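Home | Syllabus | Handouts | Lab schedule | Contact

Process Control, Handout 6: Integral windup and what to do about it

OK, so last time we left the PI controller looking pretty good. The proportional part gives it a quick kick, the integral part cleans up whatever offset is left over, and everybody goes home. Today I want to spoil that a little, because there's a way the integral part can get you into real trouble, and you will meet it the first time you work on a plant with an undersized valve.

Remember what integral action does. It adds up the error over time, and as long as there's any error at all, the output keeps moving. That's great while the valve can still move too. But a valve has a top and a bottom. Once it's wide open, it's wide open, and the controller can ask for 110 percent or 300 percent and get exactly the same flow. If nothing in the algorithm knows this, the sum just keeps growing. We call that windup (some of the older books say reset windup, same thing).

My favorite case is the steam-heated tank at the Virnmont dairy, where I spent a December a long time ago. Setpoint 36 degrees above the feed temperature, and on cold mornings the steam valve simply couldn't deliver it. So the valve sat fully open for 9 minutes while the error stayed positive and the integral term climbed and climbed. Then steam pressure came up, the tank reached setpoint, and... nothing! The valve stayed open. The controller had to collect enough negative error to work off everything it had saved up, and meanwhile the temperature sailed right past the line.

Sketch this one yourselves before you read on – temperature on top, controller output underneath, and a dashed line for where the valve really is. The gap between the output and the dashed line is the windup.

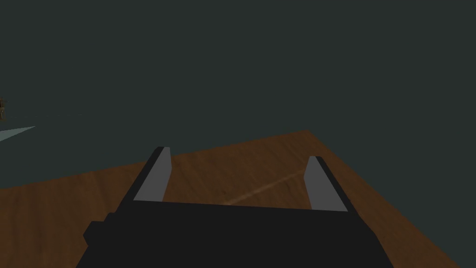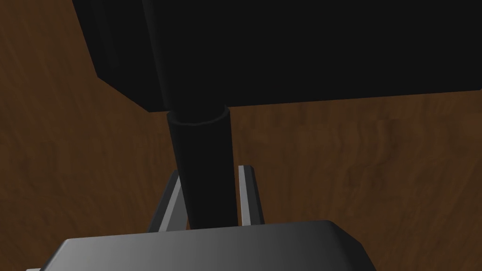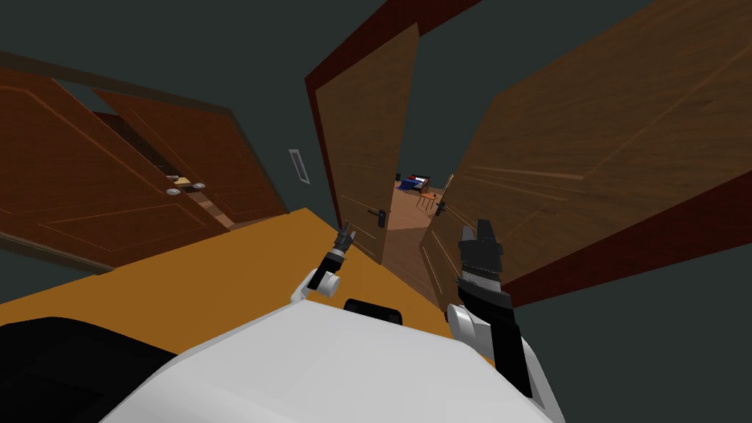 Kamala Nair wanted to know why you can't just turn the integral time way up and let the sum grow slowly. Well, you can, and the overshoot will shrink, but now you've got a sluggish loop all day long to fix a problem that shows up at startup. I'd call that a bad trade.

There are 2 fixes I want you to know.

Clamping. When the output hits a limit and the error is pushing it further into that limit, stop integrating. When the error changes sign, start again. It's easy to code and easy to explain to the night shift. Watch the sign check, though – if you freeze the integral any time you're at a limit, you can get stuck there.

Back-calculation. Take the difference between the output you asked for and the output you're allowed, multiply by a gain, and feed it back into the integrator. The sum gets pulled down toward something sensible. You have one more number to tune, which I'll usually start with the tracking time equal to the integral time.

For next class: redo the Badawi tank problem with the valve limited, first with no protection and then with clamping. Plot both on the same axes, please. If your two curves are identical, your valve never saturated, so make the setpoint step bigger.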